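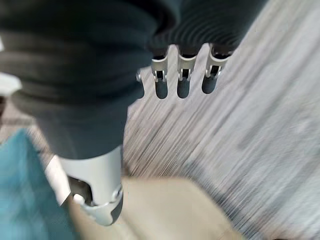
软体家居面料供应商 Pinura 将自十二月起调整其沙发外套及抱枕套产品线的规格标注方式，耐磨、色牢度和缩水率三项数据改为按成品批次公布，沿用多年的按坯布型号公布的做法同时停止。首批纳入新标注的产品共429个货号，覆盖平纹、斜纹、灯芯绒和短绒类织物，皮革及人造革产品暂不在范围内。

按照 Pinura 发给经销商的技术通知，旧标注反映的是坯布在染整之前的送检结果。同一坯布经不同染厂加工后，后整理助剂、定形温度和张力各不相同，成品的实际表现会有出入。通知列举的一种情况是：同一型号的涤棉混纺斜纹布，深色批次的湿摩擦色牢度低于浅色批次，而产品页面上两者使用同一组数据。改为按批次公布后，每个批次对应一个批号，印在包装侧面的标签和缝入式洗标的背面，采购方可凭批号在供应商网站查询对应的检测记录。

检测由 Haverford 面料实验室承担。该实验室位于 Tredavia 工业园区，此前主要为汽车内饰和公共座椅面料提供服务，今年扩建了恒温恒湿调湿间，并增设一条家用织物检测线。耐磨测试沿用行业通行的往复摩擦方法，试样在规定压力下与标准磨料接触，以出现断纱或绒毛完全脱落时的摩擦次数作为终点。割绒类织物另外记录倒绒情况，由检验员在标准光源下对照样卡评级，结果以半级为最小单位。

各批次的抽样位置也作了统一规定。试样须距布边一定距离裁取，避开接头和匹头，经向与纬向分别取样。旧做法允许染厂自行裁样寄送，新做法要求由 Pinura 仓库在收货后裁取，裁样记录与入库单一并存档。一个批次内如有两匹以上的色差超出样卡允许范围，该批次须拆分后重新编号，分别送检。

此次调整涉及的最低耐磨门槛有所变化。用于抱枕套、靠垫套的轻型织物，最低摩擦次数定为4000次，低于该数值的批次不得以家居用途名义出货，可转作装饰挂布或样品册用料。沙发座面和扶手用布适用另一档更高的要求，具体数值按织物类别列在技术通知的附表中，经销商可向所在区域的客服索取。通知说明，轻型织物的门槛此前没有成文，各产品经理掌握的尺度不一，个别产品在终端使用中出现起毛起球投诉后，才补做耐磨测试。

起毛起球测试同样改为必检项目。试样在滚箱内翻滚至规定转数后取出，静置，再由两名检验员分别评级，意见不一致时由第三名检验员复评，以多数意见为准。短纤纱含量较高的针织类外套料起球倾向明显，技术通知建议这类产品在洗标上增加“翻面洗涤”字样，但未作强制要求。

缩水率方面，新标注把可拆洗外套的检测条件由单次水洗改为连续洗涤后测量。Pinura 的解释是，外套类产品首次洗涤的尺寸变化主要来自织造和定形阶段残留的内应力，后续洗涤的变化则与纤维吸湿膨胀和纱线结构有关，单次数据不足以判断套件能否装回原有芯体。对于拉链开口的方形抱枕套，尺寸变化超过允许范围时，转角处先出现绷紧和缝线受力不均，芯体边角随之被压缩。弹力类套件因含有氨纶，另行测定拉伸后的弹性回复率，不与普通机织物共用一张表。

价格暂不变动。Pinura 表示，按批次送检增加的费用由公司承担，经销商现有库存可按旧标注售完，不召回，不换标。旧标注产品在页面上会加注“坯布数据”四字，与新产品区分。部分经销商关注的拼批问题在通知中也有说明：同一订单原则上由同一批次供货，库存不足需要跨批次时，发货前须取得采购方书面确认，并随货附上两个批次各自的检测记录和色样。
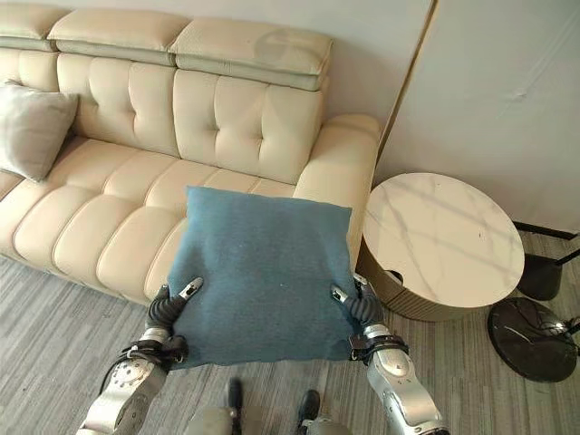

查询系统与数据格式

批号查询页面由软件公司 Flutari 开发，目前处于试运行阶段。页面按批号返回一份固定格式的记录，内容包括织物成分、单位面积质量、经纬密度、染整厂代码、取样日期、耐磨终点次数、干湿摩擦色牢度级别、耐光色牢度级别、水洗尺寸变化率以及起球级别。记录可下载为表格文件，也可通过接口批量读取，接口文档向签约经销商开放，个人用户只能逐条查询。

试运行期间已录入的批次记录为558条，其中部分为历史批次补录，取样日期一栏标为“不详”。补录记录不参与门槛判定，仅供参考。Flutari 称，历史检测报告大多为扫描件，字段名称不统一，例如“克重”“平方米重”和“单位面积质量”在不同染厂的报告中混用，录入前需由人工核对归并。色牢度级别的书写方式也有差异，有的报告写作区间，有的只写下限，系统统一按下限入库，原始扫描件作为附件保留。

检测结果的小数位数和修约规则已在接口文档中列明。尺寸变化率保留一位小数，收缩记为负值，伸长记为正值，经向在前，纬向在后。耐磨次数按观察间隔记录，不作插值。例如试样在某次检查时完好、在下一次检查时出现断纱，终点记为前一次检查时的次数。这一规则使公布数值偏于保守，与部分竞争产品的标注不宜直接比较。

页面目前不支持按颜色名称检索。同一颜色在不同系列中的商品名常有重复，检索结果容易混淆，须使用批号或货号加染整厂代码。标签破损、批号无法辨认的产品，可提交订单号由客服人工查找，处理时间为3个工作日。

对成品制造商的影响

采购面料自行裁制套件的制造商需要调整收货流程。新批号在布卷端头标签和卷芯内侧各有一处，分卷裁切后如不及时转录，余布与批号的对应关系会丢失。技术通知建议在裁床排料单上增加批号栏，并在同一套件的座垫套、靠背套和抱枕套之间保持批号一致。抱枕常作为配件单独采购，与沙发主体不同批甚至不同系列，此时各件分别标注，不要求统一。

缝制环节的参数不在此次调整之内。缝线规格、针距和缝份宽度仍由制造商自定，Pinura 只就易脱散织物给出缝份下限和包边建议。接缝滑移测试目前属于选检项目，制造商如需该项数据，可在下单时提出，由 Haverford 实验室单独收费。实验室给出的常规周期为收样后一周，旺季顺延。

填充物不受影响。羽绒、化纤和乳胶芯体由其他供应商提供，执行各自的标注要求。技术通知仅提示，更换不同回弹性能的芯体后，外套受力状态会改变，原有的套件与芯体尺寸配比未必适用，制造商应以实装结果为准。

分阶段安排

第一阶段包括目前在售的机织类产品，近九成货号的首批检测已完成，其余待染厂补送布样。第二阶段纳入针织和弹力类套件，起始时间取决于弹性回复率测试设备的校准进度，通知未给出月份。阻燃类面料因检测项目较多，列入最后一个阶段，在此之前仍按旧方式标注，并随货提供单独的燃烧性能报告。

对检测结果有异议的采购方，可在收货后三十天内提出复检申请。复检试样从同一批次的留样中裁取，留样由 Pinura 仓库避光保存，保存期为两年。复检结果与原结果不一致时，以较低者更新查询页面上的记录，原记录保留并标明更新时间。复检费用在结果下调时由 Pinura 支付，结果维持不变时由申请方支付。经水洗、裁制或安装使用后的面料不受理复检。

新旧标注对照表和接口文档的最新版本已随技术通知发给签约经销商，尚未收到的可向区域客服补领。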